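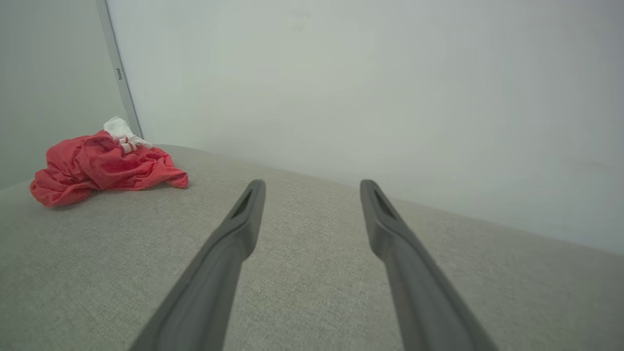 7 min read

Zimness Valley Voices: progress report to the Nazarenko Fund

Second report, covering spring through the end of August
Prepared by Naima Bensaid, project lead

Where we are

The last report ended with a locked room full of cassettes and a tape deck that ate two of them. I'm very happy to say this one is different. The whole radio collection from the old Grarkstead station has now been sorted, cleaned and given a shelf number, and the final count is 1,061 tapes. We had guessed at far fewer in the application. The difference is mostly down to a run of boxes from Fotham marked "misc. wires" that had no wires in them at all, only call-in shows, school choirs and a long series on how to prune things.

Copying is moving along well. Vitalii Onyshchenko has both decks running on weekdays and has worked out a way to check the start, middle and end of each side while the next one is recording. It sounds like a small thing, and it has saved us weeks. He also rebuilt the second deck from the remains of the first report's villain, so your repair money stretched further than planned (see the budget note).

What's on the tapes

I could fill this whole report with favorites, and I've been asked not to! But the Fund wanted a sense of what the collection holds, so I'll pick a few.

The farm bulletin went out early every morning and nearly all of the winter editions survive. Prices, road conditions, whose cattle were out. The presenter reads the river level at the end, always in the same flat voice, and you come to wait for it. A hydrology teacher from the high school has asked whether she can have all the river readings as a list, and we've said yes. It was nowhere in our plan and we think it may be one of the most useful things to come out of the work.

The call-in shows are noisier and much funnier. People rang up to sell a stove and ended up talking about a wedding. There is a long argument, spread over many weeks, about whether the Fotham bridge was painted the wrong green. Both sides quote their grandmothers. The tape with the end of the argument has a different program recorded over the last part, so we don't know who won.

Then there are the music tapes, with kitchen bands, a brass group, and a woman who sang work songs from the packing sheds and explained each one first. Her explanations are as good as the songs. We have her first name only, from the label. If anyone at the Fund has family around the lower valley, please ask.

Listening sessions

We held eight listening sessions over the period, most of them at the Grarkstead library and the rest in Fotham at the old grange. The format settled down quickly. We play a short piece, stop, and let people talk, with a recorder on the table for anyone who agrees to it. Early on we played too much. At the first session I had lined up nearly an hour of audio and we got through a fraction of it, because one clip about ice on the mill pond set the room off and there was no stopping them (I didn't want to!).

The Sunday afternoon session in Fotham was the best attended. People brought photographs, a program from a harvest dance and one more cassette, which is now on the shelf with the rest and included in the total. Three generations of one family recognized a great-uncle by his laugh. We had the tape catalogued under the wrong surname and fixed it that evening.

We learned some practical things as well. The grange has a hard floor and bare walls, and speech from old tape turns to mush in there. Rugs helped. So did moving the speakers closer and lower, so that the people who hear least well could sit right beside them. For the fall we'd like to print the words of each clip in large type and hand them out, as two people asked for this separately and it would help everybody with the thicker accents.

Describing the collection

Copying a tape takes as long as the tape. Describing it takes longer, and this is where we are behind. The plan was for each side to get a title, a date if known, the names of the speakers and a short summary. Titles and dates are going fine. Summaries are slow, and names are slowest of all.

Part of the trouble is that station staff reused labels. A tape that says "Council, spring" may hold the council meeting, or the council meeting for a few minutes and then a polka hour. We now listen to a sample of every side before trusting its label. Vitalii keeps a sheet of the worst offenders pinned over his desk, and the champion so far is "DO NOT ERASE," which is blank.

We've made one change to the plan that I want to flag clearly. The application promised full written transcripts for the entire call-in series. We propose to do full transcripts for a chosen set and detailed summaries for the others. The summaries are searchable, they can be checked by people who know the families, and we can finish them inside the grant. I've sent a sample of each to your office so you can compare them.

Permissions

This part has gone better than I feared. The station's former owners have signed over the rights they held, and the brass group's surviving members were delighted to be asked. For the call-in shows we follow the rule agreed at the start: nothing goes online if a private person is talking about health, debt or a family quarrel, unless we've reached them or their family and they're glad to have it heard. Those tapes can still be listened to in person at the library.

We have had seven requests to hold something back. All were granted the same day. In one case the caller later phoned again and said she'd changed her mind, and would we please put it up where her sister could hear it.

Budget note

Spending is on track overall. Equipment came in under, thanks to the rebuilt deck. Storage came in over, as the Fotham boxes needed proper acid-free cases that we hadn't allowed for. The two nearly cancel out, and the full table is in the attached sheet. Travel between Grarkstead and Fotham is slightly up, and will stay that way if the fall sessions go ahead in both places.

We would like to move the unspent part of the printing line to the large-type handouts. No new money is needed.

What comes next

Copying should be finished before the heating season, when the library basement gets dry and the tapes get fussy. After that Vitalii moves over to cleaning up the sound on the clips chosen for the website, starting with the farm bulletins, and I go full time on names.

The first public page is nearly ready. It opens with the river levels, a map of the Zimness and a handful of clips from each stretch of the valley. The high school has asked to record the introductions, so the first voices visitors hear will be new ones. We tried out a few students in August and they were terrific, especially once they stopped putting on radio voices.

Still open, and we'd welcome your thoughts:

Should clips in languages other than English be translated in full, or summarized like the others? There are more of these than we expected, mainly in the music tapes.

Would the Fund like its name read aloud at the start of the public clips, or only printed on the page?

May we lend a set of copies to the Fotham grange, which has asked for one? The shelf is dry and it locks. I've been to see it.

The next report is due after the fall sessions. Anyone from the Fund who can make it out for one of those would be very welcome, and we'll play you the bridge argument.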